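How to judge a chore robot demo before you believe it

January is when the demo clips come round again. Two arms clear a table, the text under the video says home help is nearly here, and somebody forwards it to me asking if they should wait before hiring a cleaner. My answer is still no. But you don't have to take my word for it. You can go through a clip yourself in ten minutes.

You need the clip, a way to slow it down, and a notepad. If there is a paper or a project page, open that too.

Step 1. Find out whether it is real or simulated

Look at the surfaces. Rendered tables are one flat color, shadows are soft and tidy, and nothing has a scratch or a crumb on it. Simulation is a fair way to train and test, and I have no quarrel with it. My quarrel is with pages that show a render and talk about your kitchen. A result in simulation tells you about simulation until someone repeats it on hardware.

Step 2. Write down the chore in one plain sentence

"Puts the small things into the bowl" is a chore. "Understands the household" is advertising. If you can't write the sentence after two viewings, the clip isn't showing a task.

Step 3. Check the speed

Look for a small "4x" or "8x" in a corner. If there isn't one, and it's a real room, watch anything with a known pace, such as a wall clock or a person walking past. Then time one pick from the moment the arm starts to move until the object is released. Do the same job by hand and compare.

Step 4. Ask for the failures

This is where most claims get thin. Marlene Nolte and I went through the Kernport sorting page last winter. It said 1000 trials, which sounds like plenty, until you get to the note saying that every trial used the same objects with small changes in where they started. The Birnach page listed 105 trials and described each kind of miss. I trust the second one more, and it had the worse score.
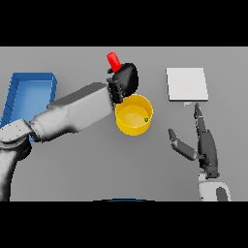
Read the failure notes for what happens after a miss. Does the arm try again, or does a person reset the table? A dropped piece is no big deal if the machine can pick it up. If somebody has to walk over every time, you have bought yourself a second chore.

Step 5. Look for the boring parts

Sorting small pieces on a bare tabletop is the middle of a job. Before it comes finding the things, and after it comes carrying the container somewhere and wiping up. Getachew Ayele runs a packing bench at Makowska and puts it to vendors this way: show me the first two minutes of the shift and the last two. He has yet to be shown either.

Step 6. Change one thing

If you get to see the machine live, ask to move the bowl a hand's width, swap it for another color, or lay a dish towel on the table. Be polite about it. A good team will let you and will tell you beforehand what they expect to go wrong. A team that says the layout is fixed for today has answered your question.

So, can they do chores yet? Parts of some chores, on tables set up for them. I'd keep the cleaner.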